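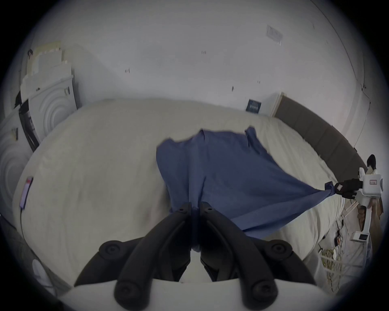 The Stondov is an upholstered double bed sold by Semenness, and I have had one in the back bedroom since March. It replaced a metal frame that squeaked. I paid 588 pounds for the bed without a mattress, delivered to Durkomham, and chose the dark grey fabric over the oatmeal. The headboard is the main reason to buy it. It is tall and padded in vertical panels, and next to a cream-white cover the grey looks smarter than it did on the website. 

Delivery and assembly

It came in 3 boxes. The headboard box is the awkward one and would not go round the turn in our stairs until we had taken it out of the cardboard. The instructions are drawings only. Most of them are clear, but step six shows the side rails the wrong way up, and I had to undo four bolts and start that part again. Allow 90 minutes with two people. The supplied hex key is poor and I swapped it for my own after the first corner.

The fixings go into metal plates, not straight into the wood, so I would expect it to survive being taken apart for a move. I have not tried that yet.

Comfort

The padding on the headboard is firm. Sitting up to read, I can manage an hour with one pillow behind me, where the old bed needed three. The height is good too, as my head doesn't go over the top of it and touch the wall. The seams between the panels can be felt through a thin T-shirt if you lean back hard, but it doesn't bother me.

The slats are sprung and sit in rubber holders. Two of the holders popped out in the first week. I pushed them back in and they have stayed put. There is no squeaking so far, although there is a slight knock from the foot end if you sit down heavily on the corner.

Cleaning

Dark grey shows dust and pale fluff. The cover on our bed sheds a bit and the fibres stick to the fabric, so the headboard gets a going over with the brush end of the vacuum every couple of weeks. Dust settles in the grooves between the panels and the brush doesn't reach the bottom of them. A dry paintbrush does. I spilt tea on one of the side rails in the spring and it came out with cold water and a cloth, leaving no ring.

Compared with the Rivas

I also looked at the Rivas, which has a lower headboard with buttons and costs 261 pounds less. It felt lighter when I pushed it in the shop and the side rails flexed. For a spare room used a few times a year it would do. For every night I would pay the extra.

Complaints

There is no storage underneath, and the gap is too low for most plastic boxes. The headboard also sticks out a little wider than the mattress on both sides, so measure for that if you have a bedside table in a tight spot. Mine had to move along.

Four stars out of five.

Rory Baxter, 06/01/2022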